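Ticket 2000: Spoon sorting, bins and stock count do not agree
Product: Zestgate cutlery stock module
Site: Lekota, sorting bench
Opened: June 20, 2026
Priority: Low
Status: Closed, one follow-up open

Reported fault

The Zestgate stock sheet lists 116 spoons for the Lekota kitchen. The drawer count after the last sort came to 40 fewer. No spoons had been written off in May. The sheet accepts a bin total only under one of three colour codes (orange, yellow, teal), and a spoon that is not in a bin when the total is entered is not recorded anywhere.

Entry 1

Checked the colour codes against the bench. All three are in use and match the sheet. The codes refer to the bin and have no connection with the colour of the spoon handle. This has caused wrong entries before, as the Ekex spoons come with coloured handles and the plain metal ones do not.

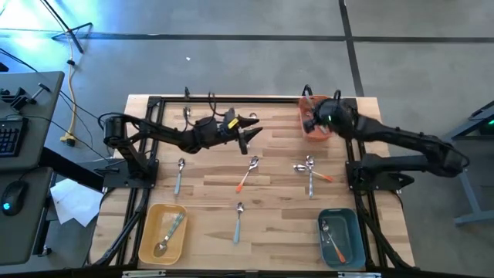

Bench during sorting. Spoon with orange handle end in the teal bin; patterned teal-and-cream handle in the yellow bin.

Both spoons are acceptable where they are under the current rules. Bin is decided by bowl size and handle type. Handle colour is ignored. Asked for the wording on the sheet to be changed from "colour" to "bin colour".

Entry 2

Re-ran the import with the original bin totals. Same shortfall. Cleared the cache and repeated, no change. Ruled out the rounding setting, which only applies to lots of 1000 or more and is switched off at this site.

Entry 3

Looked at how the totals are taken. The instruction sheet says to enter a figure "when sorting is complete" but does not define complete. In practice the figure was being entered as soon as each bin had something in it. 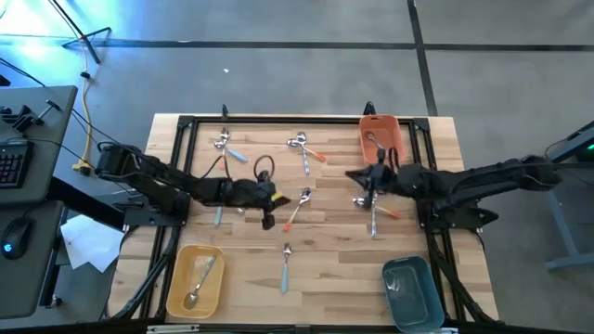

Bin totals should be entered only when the bench top is clear. The module has no field for unsorted items, so anything left on the wood drops out of the count until the next session, and the next session starts from the previous total. A pair of spoons lying crossed between the bins, with one small spoon in the orange bin and a larger one in the yellow, would go in as one orange and one yellow. The crossed pair would not appear at all. Crossed or nested spoons also tend to be picked up together and entered as a single item, so they should be separated before they go into a bin.

Entry 4

Tested a revised procedure with a small mixed lot:

1. Empty all three bins and set the session total to zero.
2. Spread the spoons so that no bowl covers another.
3. Sort to bins.
4. Confirm that the bench top is clear.
5. Enter the three totals, then save once.

Step 2 matters most with the thick-handled type.
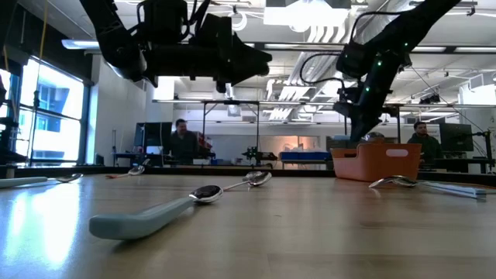 Ran the lot twice and the totals agreed both times. Also tried saving after each bin instead of once at the end. The second save overwrites the first without a warning. This accounts for part of the shortfall and has been logged separately with Zestgate.

Entry 5

Full recount carried out with the revised procedure. The missing spoons were in a Drustoven tray that had been stacked under the clean trays and marked as sorted. Tray emptied, contents put through the bench in the usual way. Sheet and drawer count now match at 116.

Resolution

Totals entered before sorting was finished, combined with one tray skipped. No fault in the import. Instruction sheet updated with the five steps above. The "bin colour" wording is in place.

Follow-up

Overwrite on second save: open with Zestgate. Until it is fixed, save once per session. If a second save has already been made, delete the session and enter all three totals again.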